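Home | Rooms | Ask | Advice | Log in

Does everything in a living room have to match the floor?

Posted in Furniture & Finishes
4 replies hidden, 40 people following

We moved into a terrace in Salem last January and inherited an orangey oak floor in the front room. It's sound, it's been laid properly and I can't justify ripping it up, so it stays. My trouble is everything that has to go on top of it.

I've got a walnut sideboard that was my aunt's, a pine bookcase I've been meaning to replace since I was a student, and now I want a coffee table. My other half says a fourth kind of wood will make the place look like a timber merchant's. The man in the shop said to buy everything from one range, which I'm sure had nothing to do with the range being in the shop. It's the Jaltside one, if anyone knows it, all very pale and with legs like a nervous foal.

The room faces north, and the walls are a white that goes grey by three in the afternoon. I'd like it calm and a bit plain, without it looking as if we've just been burgled. Do I match the floor, go paler, go darker, or paint something and hope?

Mihret Hailu

Share (4) | Save | Report

Mixed woods are fine and always have been. Houses used to fill up with whatever people were left by relatives, and you've made a good start with the sideboard.

What trips people up is the near miss. A table that's almost the colour of the floor looks like a failed attempt at the colour of the floor. Go clearly paler or clearly darker. With a north-facing room and a walnut piece already in it, I'd go paler, something like ash or a light oak with an oiled finish. Avoid anything with a yellow lacquer, or you'll be back where you started.

Look at the undertone too. Your floor is warm and so is most walnut, though it's browner. A very grey, limed sort of wood will sulk next to both of them. Take a drawer out of the sideboard and carry it to the shop if you must. I have done this. You get looks, but you also get the right table.

Then put a rug down. A big plain one in wool, oatmeal or a soft grey-green, large enough for the front legs of the sofa to sit on. It puts a gap between the floor and the table, so the two don't have to get on. Mine covers up to 35 per cent of the floor, and I've more or less forgotten what colour the rest is.

As for the walls, try a warmer white before you spend money on anything else. Buy a tester, paint a big bit of lining paper and move it about the room for a few days. Look at it in the evening with the lamps on as well, as that's when you'll be sitting there.

Ikov_and_sons (no sons)

Share (40) | Save | Report

Paint the bookcase. Done. I did mine in Groltel eggshell, a sort of muddy green, and now it doesn't count as wood. You do have to sand it first and I didn't, so it comes off if you put a mug down with any conviction. Still looks good from the door.

Also get rid of the big light.

saltmarsh_sue

Share | Save | Report

I had the same floor and matched everything to it. Four years of living inside a biscuit tin. Don't.

No idea about the Jaltside range but I'd sit on the sofa and reach for the coffee table before buying one. Most of them are far too low, and the nice thin ones wobble. Round corners if you have shins.

PlankOwner

Share | Save | Report

More in Furniture & Finishes: Oiling a worktop | Rugs on carpet | Hiding cables

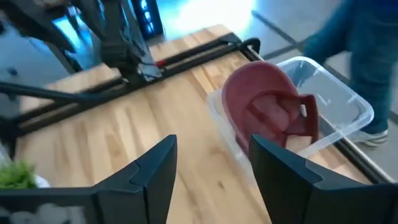 Pale honey and tan strips in a butcher-block style wooden top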